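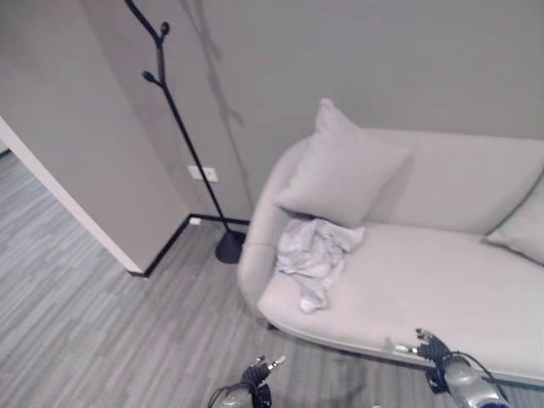

Sofa, cloth, coat rack and both hands of the machine at Rinbridge.

The tech who looks after the two-armed robot at Rinbridge has 45 minutes before the next block of runs and would like to spend them on the left wrist. So we talk while she works. Tool roll open, coffee going cold.

First thing every morning, cables. "I move each wrist through its full turn by hand, power off, and watch the loop," she says. "Too tight and it pulls at the connector. Too loose and it catches on a cushion." She has replaced two since October. Both on the right side, both chafed at the same spot.

Then fingers. Every joint opened and closed, slow, listening. A dry one clicks. She keeps a log in a paper notebook becuase the tablet is always somewhere else. Full strip and clean every 300 hours, new finger pads at 760. The Cordale manual says you can go longer on the pads. She doesn't.

And lint? "Oh, lint is the whole job." Cloth work is the worst for it – fibers get in behind the knuckles and wind around the pins. Tweezers, a soft brush, no compressed air. Air just drives it deeper, she found that out on the old pair.

The room gets set up too. Gray sofa, gray pillows, gray floor, pale blue-gray cloth on the seat. Hard on the cameras, she admits, and she redoes the calibration whenever someone shifts the furniture. The coat rack has those short hooks sticking out, so it went into the map as a no-go shape with some extra margin.

Worst fault so far was number 912 in the log. Right hand would close and then let go again, over and over. Two days on software. It was a screw in the wrist housing, backed out half a turn. "I was not in a good mood," she says. Thread lock on all of them now, and a paint mark so she can see if one moves.

Spare parts come through Antwi, slow but they they do come. She'd like a second spare wrist on the shelf. Budget says next year.

Time's up. She rolls up the tools and goes to find the tablet.

Recent items
Plukau gripper pads: three months in
Cable routing for moving wrists
Reader letters: what's in your tool roll?
Cordale opens second repair bench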